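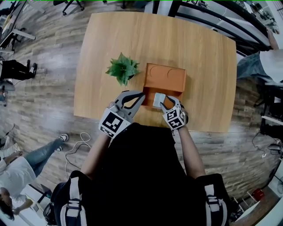
Gavin Buchanan says I had it wrong by two rounds, and that one of those rounds I scored in a way no judge would. We watched the same fight from the same row at the Trornano show in Wevholm, both kept a card, and ended up with different winners. He had it for the red corner, I had it for blue. The three judges had it 95-94, 96-93 and 94-95, so a split decision for red.

I've watched boxing on TV for years but only started keeping a card in January. What I do is decide who won the round and give him 10 and the other guy 9. My trouble is with the rounds where something else happens. In the fourth, blue was winning clearly for most of it and then got put down by a short left hook near the end. He got up right away and didn't look hurt. I gave that round 10-10, figuring the knockdown canceled out the rest. Gavin says it should be 10-8 for red, no argument. Then in the seventh red lost a point for holding, and I wasn't sure whether to take it off that round or off the total at the end.

I would like to know how to score both of those. Also, is there a proper way to decide a close round? I ended up giving most of the close ones to the guy who was coming forward, and Gavin tells me that's a beginner habit.

Posted by Finlay Paterson, 31/07/2021

cornerstool

Gavin is mostly right about the fourth but "no argument" is too strong.

The usual way to work it is in steps. First decide who won the round without the knockdown. Then take a point off the boxer who went down. If the boxer who scored the knockdown was also winning, or it was close, you get 10-8. That covers the large majority of knockdown rounds.

If the boxer who went down was clearly winning before it, many judges will give the other man the round by only one point, 10-9. The idea is that the knockdown was enough to take the round but the rest of the three minutes still counts for something. From what you wrote, with blue well ahead and a flash knockdown late, I could live with a 10-9 for red. I would not give it to blue and I would not have it even. Plenty of judges would still go 10-8 without thinking twice. It depends on the commission and how they train people, so if you want to match the official cards you need to know what they do where you live.

Two knockdowns in a round with nothing coming back is normally 10-7. You will also see a 10-8 with no knockdown at all, when one boxer takes a real beating for most of the round. Those are less common. Don't hand them out just for a wide round.

The point deduction is simpler. Score the seventh as if the foul never happened, then take the point off the boxer who was penalized. If red won it 10-9 and lost a point, the round goes down as 9-9. If he lost it 10-9 and lost a point, it's 10-8 for blue. It makes no difference to the total whether you subtract on the round or at the end, but write it next to the round or you will forget it. I have a small column on the right side of my card just for deductions.

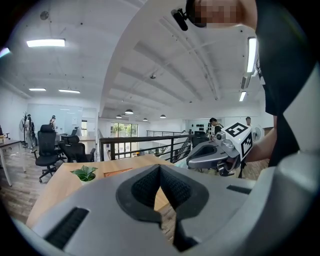 A bigger point is that you should total the card and see how little it takes to move a result. Say it's ten rounds. One boxer wins six and the other wins four, no knockdowns, no points off. That is 96-94. Now say the one who won four scored a knockdown in one of his rounds. The other boxer drops to 95, so it's 95-94. Now take a point from that boxer for holding and it's 94-94, a draw, for a man who won six rounds out of ten. People at ringside get upset about this all the time and most of the time the arithmetic is fine.

For comparison, a complete shutout over ten with nothing unusual is 100-90. If you add up a card and the loser has more than the winner should allow, go back and check your addition. I keep a running total after every round, in pencil, and it saves a lot of trouble.

On 10-10 rounds: they are legal in most places but judges are told to avoid them. You are supposed to find a winner. I've had maybe a couple of even rounds in years of doing this for fun. If you find you're giving one every fight, you're probably looking for a way out of a decision.

Udo fan

just use the Udo app, it adds it up for you and you can see what everybody else had. I had red by 3 at that show. blue did nothing after the sixth round and the knockdown was a good shot, I was on that side of the hall. Also the guy behind me had it a draw so who knows

tallsouthpaw

I did some judging at amateur level before my knee and my work schedule both got in the way. The amateur side has its own rules, so don't take what I say as gospel for a pro card, but the part about close rounds is much the same.

There are four things you're told to look at: clean punching, effective aggression, ring generalship and defense. In practice clean punching comes first by a long way. If one boxer landed the better shots, he won the round and you can stop there. The other three are for when you can't separate them on punches.

The word that matters in "effective aggression" is effective. A boxer walking forward into jabs is losing the round. A boxer walking forward, making the other man give ground and landing when he gets there is doing something. I think that is what Gavin means by a beginner habit. Coming forward catches your eye, and on TV the commentators will talk it up. Try to ask what happened at the end of the walk.

Ring generalship is harder to explain. I look at who is having the fight he wants. If the taller one wants it long and it stays long, he has control of it. If he keeps ending up on the ropes with a head on his chest, he doesn't.

A few habits that helped me:

Write the score down as soon as the bell goes. Don't look at the big screen first, if there is one, and don't talk to whoever you came with until it's on paper. You and Gavin sitting together is fine but keep your cards turned over.

Watch the gloves, and watch the head of the boxer being hit. A lot of punches that sound good have landed on arms. At Subramaniam Hall the crowd noise bounces around badly and you'll hear a roar for a punch that hit an elbow. Some nights I scored with foam plugs in.

Don't carry the last round into this one. After a knockdown everybody expects the boxer who scored it to keep winning. Sometimes he takes the next round off, and the other man nicks it with a few jabs, and half the hall misses it.

Don't weigh the last thirty seconds more than the first thirty. Boxers know people do this, and they save a flurry for it.

Try scoring old fights with the sound off. Do a few, then go back and do the same ones with the sound on and compare. I was off by a round or more on roughly 10 of them the first winter I tried it, and nearly every time it was the commentary pulling me toward the more popular fighter.

I'd also say your seat matters. The judges sit on three different sides of the ring, right up at the apron. From a row further back you lose the body punches on the far side, and in a close fight that can be a round or two. So I wouldn't worry much that you had a different winner. One judge out of the three had blue as well.

Finlay Paterson

Thanks. I went back over my card with the fourth as 10-9 red and the seventh with the point taken off where it should be, and now I have red by one. I had also added the ninth wrong. Gavin wants it recorded that he still has the fourth 10-8.

cornerstool

He's entitled to that. Two of the judges probably did too. If the promoter posts the round-by-round cards you can check - Trornano usually puts them up a week or so after the show, on the results page under the bout order.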